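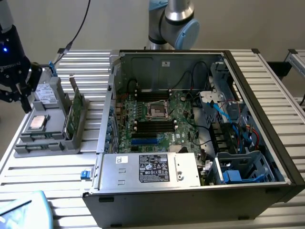

Clanau, the independent studio behind the tactics series Mevireo, today confirmed that the next entry, Mevireo: Stöckli, will be released for PC in October. The studio is aware of how such announcements usually go, and of how often the minimum specification printed on the store page bears little relation to the machine needed to play the game. Older office towers are a fair test of that sort of claim. A Dell board with an empty CPU socket and two banks of black memory slots says nothing by itself about how a game will run, and neither, in Clanau's view, does a line of small print reading "quad-core or better". The studio has therefore decided to publish its test results in full, including the poor ones.

Mevireo: Stöckli is a turn-based tactics game set in the mountain town of Stöckli, where players manage a rescue team through one long winter. It has 12 missions and a free-play mode. There is no battle pass, and there are no plans for one. Clanau notes that "no plans" is a phrase players have learned to distrust, and has accordingly written the commitment into the licence agreement that ships with the game.

The PC version has been tested on 132 hardware configurations, with more than half of them built from parts at least eight years old. On 3 of those configurations the game did not reach a playable frame rate at any setting. They will be listed by processor and graphics card on the Mevireo website before pre-orders open, so that owners of similar machines can keep their money.

Clanau is also taking a cautious line on performance figures. Frame rates will be reported from the busiest mission in the game, an avalanche sequence that brings most older processors to their knees, and the averages will be shown alongside the worst recorded dips. Upscaling will be switched off for every published figure. It remains available in the options menu for those who like the look of it. The studio's own opinion is that it smears the snow.

Publisher Wesau will handle distribution. Under the agreement, review copies go out with no embargo on negative coverage and no requirement to use supplied footage. Wesau has described the arrangement as unusual. Clanau would describe it as the least that could be expected, and doubts it will catch on.

A playable demo will be available from 3rd June. It contains the first two missions unaltered from the current build, known bugs included. At the time of writing the bug tracker holds 545 open reports, most of them minor: misplaced labels, odd colours on the map screen, a sled that occasionally parks itself inside a wall. The tracker will be open to the public for the life of the demo. Clanau makes no promise that every report will be closed by launch, and would be wary of any studio that did.

Saved games from the demo will carry over to the full version, provided the save format does not change. It has changed twice already -- players are advised not to get too attached.

Pricing has not been set. Pre-orders will carry no bonus content.

Media enquiries and requests for review copies should be directed to the Wesau press office.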